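Naltdale Makers Forum > Out and about > Dernside open day, anyone go?

hnat_lad
Posted August 12, 2024
Went over to the Dernside robotics open day at the weekend and I'm still thinking about it. Parking was dreadful and the tea was worse, but the Amari demo was well worth the drive. They had the simulator up on a big screen, with the robot having a go at picking up a power drill in a room that's all marble (very posh). We queued for 3 goes and my daughter wouldn't give up the chair. Did anyone else get to the afternoon session?

crumpet_and_solder
Only the morning, had to be back for the dog. Was it all simulated in the afternoon as well? I'd have felt a bit short-changed. I can watch a screen at home!

Pavliuk_O
I was there until they chucked us out. They were giving out screenshots on a stick, so have a couple:
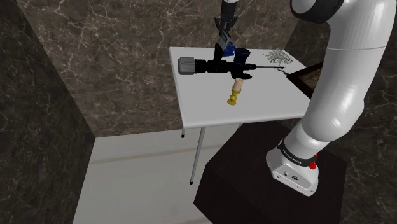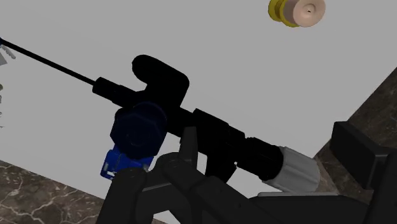 Oleksandra Pavliuk

The first one has the table in it, with the drill lying across and the yellow candlestick in front. The second is much closer in, with the gripper fingers round the black tool. I liked the close one best because you can see how the fingers are jointed. The chap at the desk said they'd run the drill task 2000 times since February and would happily bore you with all of them. I asked loads of questions and he was very patient with me — more than I can say for the man behind me in the queue.

crumpet_and_solder
Ta for those. Pretty, but I stand by what I said. Running it 2000 times on a computer doesn't tell me what happens when the drill's got a greasy handle.

hnat_lad
Bit harsh. You'd go through a lot of drills doing it for real.

D_Escobedo
I'm with crumpet on this one. We had a demo from Hnatiuk at work and theirs was a proper arm on a bench, dropping things and everything. Learned more in ten minutes of that than from any screen. Why the candlestick, by the way?

Pavliuk_O
Didn't ask, sorry Darnell! They swap the odds and ends on the table between runs, he did tell me that much. And I don't agree about the screen. You could stop it and swing the view round to look at the grip from wherever you fancied, try doing that with a real arm in a room with 100 people in it.

D_Escobedo
Fair, I'll give you the swinging round. Still want to see it dropped.

hnat_lad
Does anyone know if they're doing another? There was a sign-up sheet by the door and I walked straight past it.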